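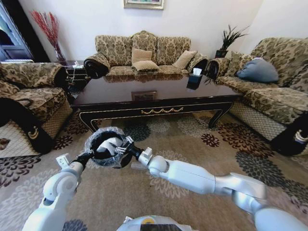

Chapter 5. Surface Finishes: Lacquer, Gloss and Gilt Trim

A finish is a thin solid film left on a surface after a liquid coating has cured. Its job is to slow the passage of water vapor, resist wear, and set the way light leaves the surface. Gloss is the part of that last job most people notice. A film with a level top layer sends light back at the same angle at which it arrived, and a film with a rough top layer scatters it. Dark colors make the difference easier to see, as little light comes back from below the film to wash out the reflection. The dark lacquered coffee table, with its reflective top and gold trim along the edges, has the two kinds of surface treated in this chapter on one piece of furniture. The top is judged by how level the film is. The trim is judged by color and by how cleanly it meets the dark ground.

5.1 Terms used in this chapter

Lacquer is used in the trade for at least two kinds of material. The older kind is tree sap that hardens by reacting with oxygen in damp air. The newer kind is a resin dissolved in a fast solvent, and it hardens when the solvent leaves. The first cannot be dissolved again once cured. The second often can, and this governs nearly every choice made in repair.

A coat is one applied layer. A build is the total thickness of all coats after curing. Leveling is the flow of the wet film under surface tension, which pulls brush marks and spray texture flat before the film sets. Sag is the downward flow of a wet film on an upright face such as an apron or a leg. Leveling and sag draw on the same property, low viscosity, and a finisher who thins a coating to gain one should expect more of the other.
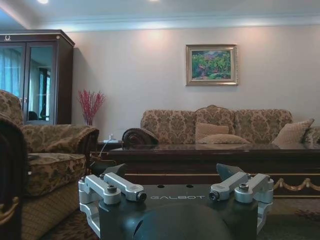
Why does a solvent lacquer turn cloudy when it is sprayed in damp weather? The solvent takes heat from the surface as it evaporates, the surface drops below the dew point, and water condenses in the film before it has set. The fault is called blushing. A slower solvent reduces it – at the cost of a longer drying time.

5.2 Worked case: the Dallitz panels

The data in this chapter come from a set of test panels finished at the Dallitz workshop in November and read on 3rd February. Two coatings were compared. Ustar is a solvent lacquer with a fast thinner. Womon is the same resin with a slow one. All panels were stained black before coating, and each received 5 coats. The complete set gave 3,775 gloss readings, which are listed in Appendix B by panel and position.

Gilt edges were added to part of the set with Achari paste, a metal powder in wax. Readings were not taken on the gilt itself, as the meter needs a flat area larger than the width of the trim.

Before going on to Section 5.3, the reader should review the definition of dew point in Chapter 2 and be able to find it from air temperature and relative humidity.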